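Senora Lab Sets Its Robot Budget for the New Year

Balbridge, December 2022

After a good many evenings of going over price sheets and more than one pot of coffee, the Lacerda workshop in Balbridge has settled on what it will buy for its robot arms next year, and what will have to wait a while longer.

Vanderleia Rocha, who looks after the purchasing, told us the talks began back in August, when two suppliers sent in quotes for the same set of gripper fingers and cables. One came in at $1,437 and the other at $1,309, and you might suppose that settled the matter then and there! But the lower price left out shipping from Plinamthorpe and the spare finger pads, and the pads are the part that wears down first (anyone who has run a gripper all day long on fruit and kitchen things will know the feeling).

"We went back and forth on it like a family picking out a sofa," she said, laughing. "In the end we took the higher quote and slept well."

The new parts are meant for the Senora project, where the arms are being taught to handle everyday household items on an ordinary tabletop. Cleiton Rocha, who keeps the arms running, had hoped for a third arm as well, and he made his case warmly and at some length. That request has been put off until the spring, when the lease on the workshop comes up and everyone will have a better idea of how much floor space there is to work with.

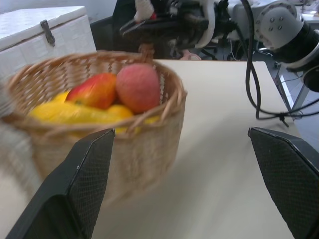 He does get his longer cables, though, along with a small sum set aside for repairs, something the workshop has never had before. Until now, a broken part meant dipping into the money for supplies and then explaining it at the next meeting.

The order goes in before the holidays, and delivery is expected in the first weeks of the new year. Other workshops in the area that would like to share shipping on a similar order are welcome to call Vanderleia at the front office, and she asks that they have their part numbers handy.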